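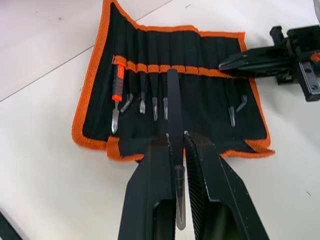
Estuche de tela negra con ribete naranja, desplegado

Categoría: Lista de usuarios > Interfaz > Tablas y listas

Hola a todos:

Sándor Orbán escribió:

> En Gamano la altura de fila de la lista vuelve al valor
> por defecto cuando cambio la fuente en tiempo de ejecución.
> ¿Le pasa a alguien más? Mi tabla tiene 3124 filas.

Sí, me pasa lo mismo con Koritz al 100 %. Con la pantalla escalada al 90 % el texto queda cortado por abajo, y al 85 % ya no se leen las tildes.

Lo que me funciona es asignar primero la fuente, llamar a Refresh y poner después la altura – en ese orden. Si la altura va antes, el control la descarta sin avisar. En el evento Open no sirve, hay que hacerlo en Shown.

No lo he probado con el conector de Kevivbridge. ¿Alguien lo tiene instalado?

Un saludo,
Gulyás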